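The Arm Was the Easy Part to Buy

I figured the robot would eat the whole budget when we started planning the picking station at Candano. And sure, the arm is the big line on the sheet - but it's also the one line that never moved! Everything hanging off it did. The gripper quote from Luvley came in fine, then the mounting bracket and cables added 562 dollars I hadn't written down anywhere.

So now I keep a page called "small stuff" and put 1000 dollars on it before I call a single supplier. Clamps go there, and bins, and tape, and all the odd things you want the gripper to try.

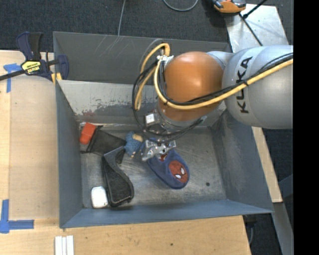 The KUKA arm over its bin, with a Spider-Man slipper and a knitted toy among the things inside.

My other big tip is to ask for time on the machine before you sign. Soylu gave us 4 hours and I wish I'd pushed for more, because soft things and hard things are very different jobs and you want to see both. Get the gripper lead time in writing too (ours was 15 weeks, and I'd planned on getting going in November). I'm pricing a second gripper now, and the small stuff page is already half full.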